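Sorting out the small stuff

I have been putting off the cable-and-charger drawer since we moved to the Ilutwood building. Every time somebody needed a power bank they went through the whole drawer, took what they wanted and pushed the rest back in. By February it would only open halfway.

On Saturday Mahlet Woldemariam and I finally pulled it out and tipped everything on the floor. We kept 101 things out of it, if you count every adapter and every spare cable tie, and I did count, as I wanted a list this time. The rest went in a bag for the electronics drop-off on Nornumside, which closes at 4 on weekends, so that part was a bit of a rush.

I looked at plastic drawer trays first. The ones from Ginedier are nice but they come in fixed sizes, and our drawer is an odd depth. Then Mahlet remembered the boxes our glass jars came in, the kind with cardboard walls inside. You can trim them with a box cutter and slide the walls out if a section is too small. Shewit Chala had three more in her garage and was happy to see them go.

The way I set one up now is to put it in the middle of the table and work from there. Small wrapped things go in first. Anything still in its packet stays in its packet, label up. Phones and power banks sit on the table next to the box until I know if they fit. 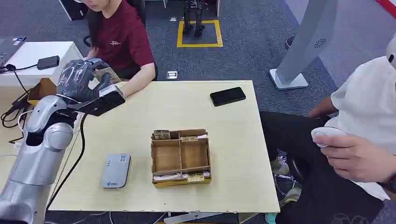

The cardboard organizer on the table, with the gray power bank beside it.

Phones turned out to be the hard part. They fit if you stand them on edge, but then they lean on the cardboard and after a few days the wall starts to bow. I tried doubling the wall with a strip cut from another box and that helped some. For now the phones get their own shallow tray on the shelf, face down on a dish towel, and the box is only for the light things.

Power banks I'm still deciding on. They are heavy for cardboard, and I like being able to see which one is which. I put a bit of masking tape on the back of each with the month I last charged it.

The list is taped inside the cabinet door. Mahlet wanted it on the computer and I wanted it on paper - we did both, and so far only the paper one has been updated. If you take something, cross it off. If you bring it back, write it in again at the bottom.

Next is the shelf with the Huaranga tins, where all the screws and picture hooks live. I have one jar box left and it should fit if I cut it down a little on the short side.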